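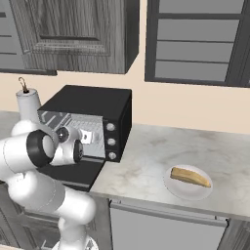
Setting up a door-opening task in the kitchen sim: house rules

Quick version for people joining the Hernska kitchen work. Longer one is on the shared drive, half of it out of date. Follow this one where they differ.

Covers appliance doors only. Toaster oven, dishwasher, cupboards. Drawers are a separate page (Remo Wieser has it, ask him).

Before you start

Pull the latest kitchen set. Don't edit the shared copy. Make your own and put your initials on the end of the name.

Check the units. Metres, kilos, seconds. Someone always brings in a plate in centimetres and it lands on the worktop the size of a paddling pool.

Read the limits file for the arm. All of it, it's two pages.

Step 1. Place the appliance

Put it on the worktop, front face towards the arm. Leave room for the door to swing all the way down without hitting anything. Open it by hand in the editor first, full travel, and look from the side. If the door goes through the worktop your hinge is in the wrong place. Fix the hinge, don't just shorten the swing.

Knobs stay as separate parts even when the task doesn't use them. If they're welded to the panel, the next person can't do a knob task without redoing the lot.

Step 2. Place the loose things

Plate, bread, whatever. Keep them out of the door's path at the start. Let everything settle for 300 steps before recording. If the bread is still creeping after that, check its contact shape before you touch friction. Nearly always the shape.

Don't glue food to the plate. I've seen it done, it makes for tidy runs and useless ones.

Step 3. Set the limits

Speed, force, joint range, in that order. Use the numbers in the limits file and not the ones that make your run pass. If a door won't open inside the force limit then the door is too stiff or the approach is bad. Raising the limit is a rule change and goes through Vasylyna Kravchuk.

Same limits in sim as on the bench. That is the whole point of having them. We had a set last January where the sim arm was allowed double, all very smooth, all binned.

Step 4. Approach

Slow down before contact. Gripper comes in square to the door where it can. Check the elbow as well as the fingertips, most of the clashes we log are elbow or wrist against the wall units while everyone's watching the gripper.

Stay off the glass. Go for the handle or the top edge of the door, whichever the task sheet says. Contact on the glass counts as a fail even if the door opens. Yes even if it's a light one.

No handle modelled? Send the appliance back to Yutong Ren, dont work round it.

Step 5. Stop conditions

Every task needs these set before the first run:

- force over limit, stop at once
- any arm link touching a wall unit or the worktop, stop
- door past its end of travel, stop
- time out

A stop means stop and hold. Not stop and go home. Going home through an open door is how you lose a door, and on the real bench it's how you lose a gripper.

Step 6. Run and log

Six clean runs in a row before you hand over. Change something, start the six again. Changing the lighting counts. Moving the plate counts.

Log the failures too, with the reason in words. "Failed" is no good to anyone. "Finger slipped off door edge half way down" is fine.

Save the random seed with each run. No seed, run doesn't count.

Step 7. Hand over

Efraín Paucar checks sim tasks, Yhon Salazar checks anything going on to the bench. Not the same person as built it, ever. Give them:

- the scene, with your initials
- the limits file you used (the file, not a link)
- logs, good and bad
- a line on anything you weren't sure of

Before four in the afternoon if you want it looked at same day.

Things that come back most often

Door friction left at zero. Door drops open by itself and the task "passes".

Start pose touching something already. Look at the contacts list at step zero, should be empty apart from things resting on other things.

Knobs that spin for ever. Give them end stops.

Camera moved between runs to get a nicer view. Leave it be. If you want a nicer veiw for a talk, render it seperately.

Old task names. Anything starting Valtent_ is from before the rename and uses the old limits. Don't copy from those.

Still to write: two-arm tasks, and what we do about steam.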